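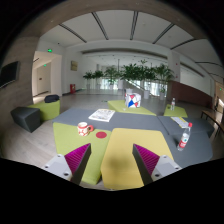
Lounge and Common Areas Attendant (part-time)

Trero Shared Workspaces, Jarnthorpe

Trero is looking for a part-time attendant to look after the lounge and common areas at our Jarnthorpe building. The job is mostly tidying: clearing mugs and bottles, collecting papers, keeping the modular seating clean and pushed together the right way, and making sure the place is fit to use from the first visitor in the morning to the last one in the evening.

The position is 18 hours a week. It is a permanent job with paid vacation, and it starts in December.

About the building

Trero runs shared offices on two floors of the old Nemmont building. We have 220 members, and most of them pass through the lounge at least once a day. They eat lunch there, hold short meetings, read, wait for visitors and sometimes work for an hour or two. The lounge is open to all members and their guests and does not have to be booked, except on Thursday evenings, when it is used for talks.

The seating is made up of upholstered modules in slate gray, lime green and mustard yellow. They have different shapes and can be pulled apart and put back together. People use them as seats and also as tables, so a lot of things get set down on them and left there: mugs, coasters, water bottles, handouts, printed sheets. Fabric marks easily and a mug standing on an upholstered seat will tip over sooner or later. Getting to these things early is a large part of the work.

What you will do

Walk through the lounge at the start of the shift and again at least every 40 minutes while it is in use.

Pick up mugs, glasses and plates, take them to the kitchen and load the dishwasher. Unload it when it is done and put everything back in the right cupboard. Members' own mugs go on the open shelf by the sink.

Put coasters back in their holder.

Empty and recycle plastic bottles. A bottle that still has something in it and looks as if its owner is coming back can stay where it is until the next round. Reusable bottles go to lost property.

Collect loose papers. Building leaflets and event programs go back in the rack. Anything with handwriting, a name or figures on it goes in the tray at the front desk and is kept there for a week. Please do not throw away a sheet because it looks old.

Put the seating back to the standard layout at the end of the day. There is a plan on the inside of the storeroom door. Some of the modules are heavy and are moved by 2 people; the front desk will help you with these.

Vacuum the seams between the modules. Coins, pens and earbuds end up there, and crumbs too.

Spot-clean the fabric. We use Sârbu upholstery cleaner and will show you how. The yellow and green covers need a lighter hand than the gray ones – too much water leaves a ring.

Set up for the Thursday talk and clear up after it. This means moving part of the seating, putting out water and handouts, and returning the room to normal afterward.

Tell the front desk when something is broken, stained beyond what you can clean, or running low.

What you will not be asked to do

Restrooms, windows and the office floors are cleaned at night by an outside company. You will not be responsible for them. You will not have to work on ladders or handle cash. You will not be expected to police the lounge either. If a member is being difficult, leave it to the front desk.

Hours

Monday to Wednesday, 11:30 a.m. to 3:30 p.m.

Thursday, 2:30 p.m. to 8:30 p.m., with a paid break

There is no weekend work. If you need to swap a shift, we ask for a week's notice where you can give it. Extra hours are sometimes available when we host larger events, but they are optional and paid at a higher rate.

What we are looking for

You do not need experience in this kind of work. Some time spent in a café, hotel, school or library would be useful, but we will train anyone who is careful and turns up on time.

You should be comfortable on your feet for a whole shift and able to bend, kneel and push furniture across a floor. If you have a health condition or disability that affects one of these, apply anyway and tell us – the tasks can be divided differently between the attendant and the desk.

You should be able to read and write enough English to follow product labels and leave a short note for the next person. You will be working around people who are talking or concentrating, so a quiet way of working helps. We also ask for some judgment about what is trash and what belongs to somebody.

Pay and benefits

Pay is by the hour and is stated in full in the information sheet, which the front desk will give or send to anyone who asks. All staff get paid vacation and sick leave, a work shirt and closed shoes, a locker, and free coffee, tea and lunch on working days. The building is a short walk from the bus station and has covered bike parking.

Training

Your first two weeks are spent alongside the current attendant, who is moving to our front desk. You will be paid the full rate during this time. There is a trial period of three months with a short talk in the middle of it to see how things are going on both sides.

How to apply

Write to Nanami Aoki, building manager, at the Trero front desk, or hand in your application in person on any weekday before 5 p.m. A résumé is welcome but not required. Please include:

your name and a phone number or email address

a few lines about work you have done, paid or unpaid

the earliest date you could start

whether you can work every Thursday evening

We will invite people to a visit of half an hour. You will see the lounge, the kitchen and the storeroom, and you can ask the current attendant about the job. There is no test. Everyone who applies will get an answer, and we will keep the posting up until the position is filled.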